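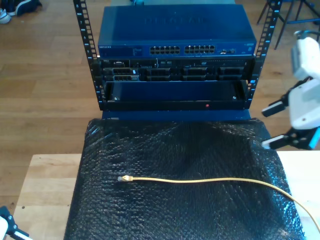 Halley bench rack, entry for September 11, 2020. Goal for today was to get the cabling plan settled before the rack goes over to Kernbridge, and to write down the order of assembly so that Yabsira can repeat it without me. The short rack is on the light wood table by the window for this. Stack order as it stands, top down: Netgear switch, Dell server, shelf. I put bubble wrap over the front of the table as a work surface, and the yellow Ethernet lead is on it with its plug end free. The unit numbers are printed on the inner edges of the rails, small and white. I used those for all positions in this entry, so if they don't match the old Galang drawing, the drawing is wrong. It was made for the taller rails.

Rails. Checked square before anything else. Diagonal measurements agreed to within what I can read off a steel tape. The right rail had been set one hole higher than the left at some point, by the marks in the paint, and that explains the switch ears that would not line up in May. Corrected then, still correct now. Feet are level on this table, not tested on any other.

Switch. Goes in last. I had it first in my May notes and that was a mistake. With the switch in, there is no room for a hand behind the server to reach the power inlet, and the top is where the driver needs to come in for the rear screws on the server. Order is now shelf, server, switch. Do not tighten the switch ears fully until the server has been slid out and back once. Tighten the lower screw on each side first, then the upper.

Port assignment on the switch, front view:
Left block, top row: management.
Left block, bottom row: spare, leave blanked on the plan.
Right block, top row: server data.
Right block, bottom row: uplinks.
Extra ports at far right: not used on Halley. Leave them off the plan.

Adelmo wanted management on the right to shorten the runs at Kernbridge. I tried it on paper. It saves a little on the server side and loses the same on the wall side, and it puts two functions in one block. Kept management on the left. He has agreed, with the note that the labels must be readable from standing height.

Cables. The Usport leads come in one length, 3000 mm. That is far too long inside the rack and slightly short for the run to the wall at Kernbridge if it follows the tray all the way round. Two options:
(a) Use the long leads everywhere and coil the excess on the shelf.
(b) Cut and re-terminate for the in-rack runs, keep full length for the wall.
I don't like (a). A coil on the shelf sits under the server and gets dragged when the server is slid. Going with (b). Yabsira will terminate. Test every lead after termination, both ends marked, result in the cable book with initials.

Color rule stays as before: yellow for management only. If a yellow lead turns up in a data port, it is a mistake and should be pulled and relabeled, even if it works.

Bend check done by hand with one yellow lead. Coming off the left block and down the side, it wants to stand out from the rail in a wide loop before it turns. Fixed with one hook-and-loop tie at the first unit below the switch. No zip ties on this rack. The last set had to be cut off and one jacket was nicked in the process, which cost us a lead and most of an afternoon.

Shelf. Intended for the small power supply and nothing else. Fixing screws are the silver ones, kept in the lidded tin with the cage nuts. The longer screws look nearly the same and will bottom out before they clamp. Yabsira found this the slow way. I have put tape on the lid with the correct length on it.

Slide check, second half of the session. The question was whether the tray level can come forward without fouling the base plate or catching anything hanging down from the units above.

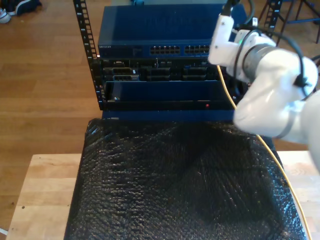 Tray level partly out, black chassis and switch above it. Red indicator at the front lower edge.

Result of slide check: comes forward cleanly for the first half of travel, then drags on the left. Took it out, wiped the contact edge, put it back. Same drag, same place. Not dirt. Loosened the left pair of fixings a quarter turn and the drag went away, so the left side was being pulled inward when tightened. Shimmed with one thin washer per fixing. Travel is now even on both sides. Add the washers to the parts list – I always forget these and then someone at the other end has to borrow them.

Repeatability: set the target at 5 full strokes after each retightening, done by hand, no load. Passed. With the power supply on it, not tested, as the supply is still with Adelmo. The 3000 figure in the Galang requirement is for total strokes over life and cannot be shown on this bench. I will write to them and ask whether the manufacturer's statement is enough. If they want a real test, it needs its own fixture and its own budget line.

Torque: used the small driver on the lowest setting for everything into cage nuts. Two nuts spun in their holes and were replaced. Discarded the old ones so they don't find their way back into the tin.

Labels. Printed a first set and did not like them. White on black disappears next to the connector housings, where there are small white labels already. Second set will be black on yellow tape, larger type, one per lead end and one per switch block. Nothing stuck on the top face of the switch. Adhesive residue on the blue paint was hard to remove last time and solvent dulls it.

Packing for Kernbridge. Units travel separately from the rails. Bubble wrap goes with the bubbles inward, two turns, tape on the wrap only. Keep the wrap off the ports; use the dust plugs first. The big sheet can be reused if it is not punctured. Cables go in one flat bag per color. Screws, nuts and washers go in the tin, and the tin goes in the box with the shelf.

Open items:
Yabsira – re-terminate in-rack leads, test, enter results in cable book.
Yabsira – reprint labels in black on yellow.
Adelmo – bring back the power supply, confirm wall run length at Kernbridge along the tray route.
Me – revise Halley assembly order (shelf, server, switch), mark the Galang drawing as superseded for the short rack.
Me – write to Galang about the stroke requirement.
Me – order thin washers, up to 5 bags if they are still sold in the small size.

Not done today: power-on with the final port plan, rear cable drop, grounding strap. The strap on hand has the wrong lug for the base. Check the drawer under the crimp tool before ordering another.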